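What Is a Charity Concert?

A charity concert is a show put on to raise money, or to say thank you to a group of people. The musicians play, the audience listens, and the money from the tickets goes to a good cause.

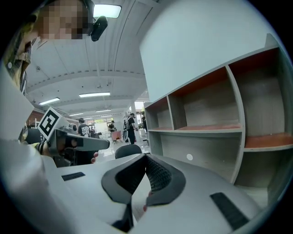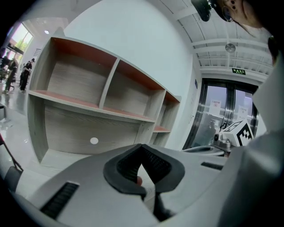
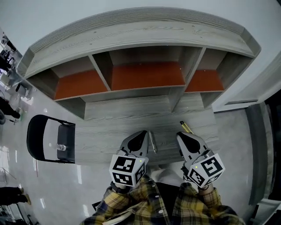 Hand-held grippers, seen three times in the same place.

Who gets the money?

A charity is a group set up to help. Some charities help sick children. Others look after animals, or people who have been hurt while doing their jobs. Before the concert, the organizers choose the charity and print its name on the tickets and posters, so that everyone knows where their money is going.

Do the musicians get paid?

Often they don't. When people work without pay, we say they are giving their time. A choir might sing for free, and a band might lend its own drums and speakers. Some things still cost money, though. The hall may need to be rented, and the lights use electricity.

How does the money add up?

Think of a concert in the town of Coketdale. The hall sells 263 tickets, and each ticket costs 9 dollars. That makes 2,367 dollars. People also drop coins and bills into collection boxes by the door. If the boxes bring the total up to 3000 dollars, and there are bills to pay, those come out first. The rest goes to the charity.

What happens on the night?

There are usually several acts – maybe an orchestra, then a school choir, then a singer. Each one plays for a short time. At Sandgate Hall, a children's choir gets to sing five songs. Between acts, a host talks to the audience while the stage is changed.

Some seats may be saved for special guests. These could be people the charity has helped, and their families. They do not have to buy a ticket.

Can children take part?

Yes. Children can sing, play an instrument, hand out programs or make posters. Many schools hold a small concert of their own – September is a good month to start practicing for a winter show.

Words to know

Audience: the people who watch and listen.
Donate: to give money, things or time to help others.
Venue: the place where a show is held.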